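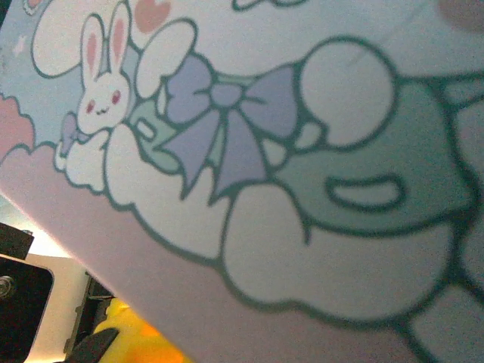 About Ornent

Ornent packs and sends out gift and stationery orders for small brands. Horațiu Costache started the business in a rented unit with one bench and a tape gun. We now employ 70 people at our Giltimon site and work for 145 brands.

In June we put our first robot arms on the packing benches. They pick up printed items and move them along, which used to mean a person reaching and turning for a whole shift. The software that plans the day's orders is called Gezer and was written here.

Printed goods are harder to handle than plain cartons. A crease across a cartoon character means the item can't be sold, so each gripper is set up slowly and tried on the real product before a job goes live.

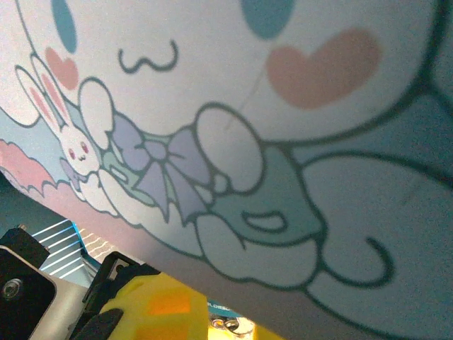 Setting up is done by our bench staff. Brândușa Munteanu packed by hand for 11 years and now leads the cell team, who teach the arms new items, change gripper fingers and decide when a job should go back to hand packing. Some jobs do. Ribbon and tissue are still done by people.

No one lost their job when the arms came in. Shifts are the same length and pay for trained cell staff went up. There is less lifting and more checking, and some of us found the checking dull at first, so people now swap between benches during the day.

We take on work from 300 pieces upwards. Larger runs are stored at Skotwood, our second building, and visits to either site can be booked through the office.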